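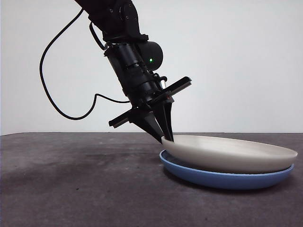
How many demonstrations do I need before the first training run is worth starting?
Start with 69 good ones. Fewer than that and the policy tends to learn the approach to the stack but not the grip on the rim, and you can't tell a bad setting from too little data.

4. Recording and training the unstacking task

This section covers the separate-the-top-plate task used in the Cutata experiments. It assumes you have finished the arm calibration in section 3 and that the Morska recorder is installed on the workstation. Stacking, the reverse task, uses the same steps with the start and goal swapped.

4.1 Before you record

1. Power on the arm and wait for the indicator light to turn green.
2. Open the recorder and load the profile named unstack_rim.
3. Move the arm through its full reach once by hand. Watch the cable the whole way. It needs enough slack to follow the wrist without pulling on it.
4. Close the gripper on nothing and press Zero. Do this again any time the fingers have been removed or tightened.
5. Place two plates on the table, one on top of the other. Use plates of different colors.

Note: The success checker tells the plates apart by color. If both are the same color it will log every attempt as a failure, and you will have to label the runs by hand.

Caution: Keep your hands off the table while the arm is live. The stop button must be within reach of the person holding the leader handle.

4.2 Recording a demonstration

1. Press Record. Wait for the tone before you move.
2. Bring the gripper in at an angle, toward the near side of the rim. Do not come straight down. The fingers need to end up on either side of the rim of the upper plate.
3. Lower until the inner finger touches the plate. The force bar on the screen will jump. Stop there.
4. Close slowly. Tilt the rim up a little before you lift.
5. Pause with the plate tilted until the bar settles. The pause gives the model a clear point at which to choose between lifting and trying the grip again.
6. Lift, carry the plate to the open area, and set it down flat.
7. Press Stop, then mark the run Keep or Discard.

Move the stack between runs. The recorder shows a suggested position as a cross on the live view. Follow it even if it looks awkward. Our first data set had nearly all the stacks in one spot, and the trained policy reached for that spot wherever the plates were.

Caution: If both plates come up together, press Stop and support the lower one before opening the gripper. Mark the run Discard. Do not try to save it by shaking the lower plate loose.

4.3 Training

1. Copy the kept runs to the Evangelista folder on the training machine.
2. Run the check script. It lists runs with missing force data. Delete those.
3. Start training with the default settings. Leave the force input turned on.
4. Save the final checkpoint and the log together, under the same name.

Note: Changing the image crop after recording is allowed. Changing the control rate is not. If the rate is wrong, the runs have to be recorded again.

4.4 What to expect

We compared the policy with and without the force input, using the same 251 kept runs and the same starting positions. Without force, the most common error was closing on both rims at once. With force, that error became rare, and most of the remaining failures were slips during the carry. Over 586 test attempts were logged across the two versions. The full table is in appendix B.

The result holds for plates with a raised rim. Bart Van Damme repeated the test with flat boards and saw no gain from force. We don't recommend this profile for flat items.

4.5 If something goes wrong

The fingers close above the rim: repeat the zero step in 4.1.
The plate tilts but never lifts: the pauses in your runs may be too long. Trim them with the trim tool and train again.
The arm stops partway down: check the force limit in the profile. It should be set to 2.
The checker reports failure on a good run: look for a shadow across the lower plate and adjust the lamp.

Section revised 2020-06-06 by Amber Vermeulen. Send corrections to Pieter Maes.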